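4. Return behavior after the spring discount week 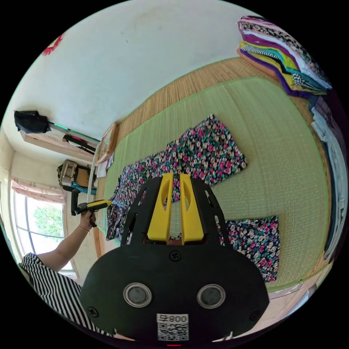 Mercy Owino

This section looks at what happened to orders after the discount week in April. Section 3 dealt with the rise in sales during the week itself. The order counts reported there are gross figures, taken at checkout, and they say little about how much of the merchandise stayed with the buyer. Retailers in our sample tend to publish gross figures because they are ready the next morning. Return figures take much longer to settle, and in two cases they were never put together with the sales data at all.

4.1 Data

We used order records from three online stores: Plostex, which sells household textiles; Rodeo, which sells shoes and bags; and Sang, a general store with a large kitchen section. A fourth store, Nokitz, supplied sales data for Section 3 but does not keep the reason a customer gives for a return, so it is left out here.

After removing test orders, duplicate entries and orders canceled before shipping, the sample came to 1705 orders. Of these, 345 had at least one item sent back. An order counts as returned if any item in it was received at the store's warehouse and logged. Items a customer asked to return but never mailed are not counted. This differs from the practice at Rodeo, where a return is logged when the label is printed, and we adjusted Rodeo's records to match the other two stores.

4.2 Timing of returns

All three stores allow returns for a fixed period that starts on the day of delivery. Most returns came either very early or close to the deadline, with a quiet stretch between. The early group was made up mainly of shoes and fitted items. The late group was more mixed and held a larger share of orders with several items, where the buyer kept some goods and sent the rest back together.

The time of purchase also mattered. Orders placed on the Saturday of the discount week, when all three stores ran their deepest price cuts, were returned more often than orders placed on the days before it. The gap was widest at Rodeo and smallest at Plostex. We do not read this as a pure effect of price. The Saturday offers were shown with a countdown clock at Rodeo and Sang, and buyers there had less time to compare sizes or read the product page. Plostex showed no clock. With only three stores we cannot separate the effect of the clock from the effect of the type of goods.

4.3 Reasons given

Customers picked a reason from a list when they started a return. The lists were not the same across stores, so Azra Ivanov and Jeptoo Laizer sorted the answers into 5 groups: wrong size, not as expected, damaged, arrived too late, and changed mind. Each coder worked alone, and differences were then settled by discussion. Most of the disagreement was over "not as expected," which at Sang had been used both for color differences and for missing parts. Answers about missing parts were moved to the damaged group.

Wrong size was the most common reason at Rodeo. At Plostex it was "not as expected," and the free-text comments there dealt largely with color and thickness of fabric. Sang showed no single leading reason. The share of "changed mind" was higher for Saturday orders at each of the three stores, though at Plostex the number of cases is too small to lean on.

4.4 Interviews with store staff

To help read the records, Bakari Kinyua held 15 short interviews with staff who handle returns. Several said that the discount week is planned by the sales team and that the warehouse gets the forecast late – in one store, after the temporary shifts had already been set. Refunds then slow down, and customers write in to ask about them, which adds to the load on the same people. One worker at Sang estimated that a returned kitchen item takes twice as long to process as a new one takes to ship. We could not check this against the records, as processing time is not logged by item.

4.5 Limits

The sample covers one discount week in one year. We have no matching set of orders from a week without discounts at Rodeo, whose older records were lost when the store changed its order system. The comparison by day in 4.2 is therefore the only one that can be made for all three stores. Exchanges are also treated as returns, even where the customer kept the replacement. Shadi Najjar reran the main counts for Plostex and Sang with exchanges removed; the order of the reasons did not change, but the Saturday gap at Plostex became smaller. The cost of returns to each store is taken up in Section 5.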